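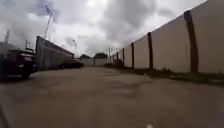 Kekana 6 reusable cup and return bin set

38 shares | 4 comments

I sell a lot of things for coffee counters, and the Kekana 6 is the one I end up talking about the longest, so get comfortable. It's a set of six stacking crates, a return bin and a starter load of hard plastic cups with lids, and it's meant for cafes that want customers to borrow a cup and bring it back. You don't need an app for it, and you don't need a membership card either. People pay a deposit at the register, drink their coffee, drop the cup in the bin whenever they're next passing and get their money back at the counter.

I first tried the set at Nora, the little coffee bar I supply (they go through more oat milk than anyone I know!), and I was sure the cups would all walk off in the first month. A good many did. Then they started coming back in bunches, four and five at a time, I guess whenever someone cleaned out their car. So order more cups than you think you need. The starter load is 1000 cups, and for a busy counter I'd add the top-up box right away, which takes you to 1380.

The cups are 12 ounce and they fit under every espresso machine I've tried them on. They're a dull sort of sage green. I wanted a brighter one and Menutum, who make them, talked me out of it because the bright dye showed scratches after a few trips through the dishwasher. I still kind of miss the bright one. The lids are the same green and press on with a click you can feel in your thumb. If you don't feel it, take the lid off and try again, please, before you hand the cup over.

Washing: top rack or a regular commercial rack, upside down, lids separate. Let the lids dry all the way before you stack them or they stick together and you'll be standing there at six in the morning picking them apart with a butter knife. I speak from experience.

The bin is 31 inches tall with a round opening just wider than the cup, and that keeps out most of the trash (not banana peels, sadly). The liner lifts out with two handles. A full one is heavier than it looks, mostly from leftover coffee, so empty it at lunch and again at close.

What's in the set: six crates, one bin with liner, 1000 cups, 1000 lids, a counter sign and a roll of deposit stickers. The stickers are blank so you can write in your own amount. Nora charges two dollars and that seems to work fine.

Price is $2860 for the full set, and shipping is included if you're on the Purnau delivery route. Anywhere else, write me first and I'll get you a freight quote. It all comes on one pallet, so somebody has to be there to sign for it. Cups that crack in normal use get replaced for a year. Cups that got microwaved with a spoon in them don't, and yes, I can tell.

The next batch ships in November. I also have a few loose bins without cups if you already have your own, just ask.

4 comments | Share this page | 38 shares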